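The Saint in the Radiator Cap

The listing went up at 13 minutes past nine on an April night. Rusted radiator cap, face of a saint, no returns. My brother-in-law had the opening bid at $80 and had written "museums have been in touch." No museum had been in touch. A man from Grindell had asked whether it would fit his truck.

I looked at the thing under the kitchen lamp. I saw rust. I turned it and saw more rust, and then something that could have been a chin, if you were the sort of person who went looking for chins.

"You have to soften your eyes," he said.

I softened them. It looked like my old gym teacher.

By midnight there were 51 bids and the price stood at $1,241. Most of it came from two accounts, Andix and Estden, who had been chasing each other since ten and who both spelled "miracle" with a k. I asked my brother-in-law if he knew them. He said the faithful were everywhere. Then he closed his laptop a little too fast.
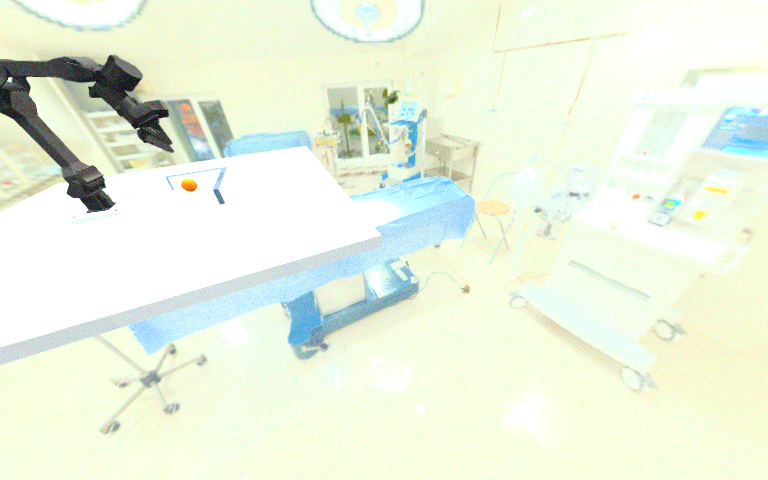
The Second Cap

The buyer never paid. Neither did the one before. What came was a letter from De Smet Auctions, on heavy paper, offering to appraise the relic for a fee, in advance.

"See?" he said. "Experts."

I pointed out that the letter called it a hubcap. He was already in the garage, holding another cap up to the bulb and tilting it this way and that. After a while he asked me to come and tell him whether I could see a beard.

I told him I could see the price sticker.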